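From the Play Corner: snack time at the little table

September already, and I've got my newsletter slot back, so you're getting snacks whether you like it or not. 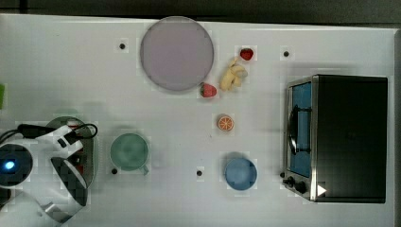
Why we've gone all in on pretend food

When Ishbel Pringle asked me to write something for this issue I had a grand plan to cover the dressing-up rail, the train track and the book swap. Then I spent a morning on the floor of the hall being served strawberry after strawberry by a very bossy three-year-old, and the dressing-up rail will have to wait until next time. Sorry, dressing-up rail!

If you haven't been in since the summer, the snack table is the white one. We lay it out with one big round plate (it's a sort of pinky lavender, much nicer than anything I own at home), a pale green mug, a little light-blue bowl and a dark green bowl, and then the food goes wherever it lands. There's an orange slice, a couple of strawberries and a banana with the peel already flapping open, and that banana causes more arguments than everything else put together. Everybody wants to be the one who "peels" it. I've watched a child walk the length of the hall holding it out in front of her like the Olympic torch.

And there's the toaster oven. I know! A black one, with a glass door and two knobs on the front, and it is by a mile the most popular thing we've ever put out. I thought they'd all want the food, but some of them don't care about the food in the slightest. They want the door. They want it open, they want it shut, they want to know who shut it.

How we lay it out

I used to make it all look lovely. Plate in the middle, fruit arranged in a ring, mug lined up with its handle to one side as if we were expecting the vicar. It lasted as long as it took for the first child to get their coat off, and the odd thing was that the neat version put some of them off. They'd hover. A couple of the quieter ones plainly thought it belonged to somebody else.

These days I leave the plate empty and scatter the fruit off to one side, and off they go. An empty plate is a sort of invitation, I suppose. Something has to go on it. Lorna Cairns (who did years in a nursery before she had her own) put me on to this and she was dead right, so full marks to Lorna, and I owe her a coffee.

Other things we've picked up along the way:

Not too much food. We had a whole crate of it out at one point, pizza slices, fried eggs, half a lobster, and all that happened was the crate got tipped over and everyone wandered off to the trains. A handful is plenty and you can swap bits in and out.

More than one bowl. A bowl is a saucepan, a hat, a bath for a dinosaur and a place to hide the strawberry you don't want your brother to have. One bowl between several children is asking for tears.

Put the oven at the side of the table. When it was in the middle they couldn't see each other over it and the small ones ended up leaning right across.

Leave a mug out even if there's no teapot. They don't need the teapot. I've been poured tea from a shoe.

What they make

I've started jotting down the menu on the back of the register, mostly for my own amusement. So far this term I have been served strawberry soup, orange toast, banana "but hot", a cup of orange, and something called Pluvero, which I thought was a cartoon until I asked and was told, rather witheringly, that it's a kind of pasta. It had a strawberry in it. I said it was delicious and was given seconds straight away, so be careful what you say.

There's a proper café some mornings too. It's called Tarkeo, the name was chosen by a committee of four-year-olds and I've no idea what it means either. You have to queue. You have to say what you want, and then you're told they haven't got it, and you're given a banana. I've eaten in places like that.

What I love is how much talking goes on. Children who barely say a word at circle time will stand at that table and give you the whole story, who's coming for tea and what they don't like and why the baby can't have any. One little lad who only ever parked cars came over, put the orange slice on the plate, carried it to his gran and said "careful, it's hot". His gran had to go and look out of the window for a minute. So did I!

Trying it at home

A few of you have asked what to buy, and I'd say not very much. You really don't need a toy kitchen. A low table or an upturned box, a plate and a bowl from the back of the cupboard, and a few bits of play fruit from a charity shop will keep them going for ages. Plastic picnic plates are good as they don't chip. If you're after a mug, get one with a chunky handle that small hands can get round.

If you've an old appliance you're thinking of handing down for playing with, please make sure it can't be plugged in, and have a good look over it for sharp edges and anything that might trap a finger. The doors are the thing to watch. Some of them have a spring on them that would make your eyes water. And do have a word about the real oven while you're at it. We say "this one's for pretend, the one at home is for grown-ups" so often that the children now say it to us.

On washing: ours gets a wipe with warm soapy water at the end of the morning, and anything that's been properly chewed goes in the sink. Most pretend strawberries get chewed. I'd love to tell you otherwise. If a toy has a hole in it water will get inside and stay there, and you really don't want to know what comes out when you squeeze it a month later, so wipe those and keep them out of the bowl.

Bits we could do with

We're after some more crockery for the snack table, so if you're having a clear-out then think of us. Plain is best, and light enough that it won't hurt if it's dropped on a toe. I'd also give my right arm for a small teapot (yes, I know what I said about teapots, but I'd like one). A loaf of pretend bread would be very welcome as well, given how much toast gets ordered. No more eggs please, we're all right for eggs.

Bring things along to any session and pop them in the box by the door, or hand them to Ishbel if she's not up to her elbows in paint.

And if you find an orange slice at the bottom of your changing bag, or in the hood of the buggy, it's very probably ours. They travel. Last term one came back to us from a caravan holiday, nicely washed and in its own envelope, and I've no idea which family sent it, so thank you, whoever you are.

Next issue I'll do the dressing-up rail, I promise. If anyone's got a decent pirate hat, let me know before then, as ours has been sat on.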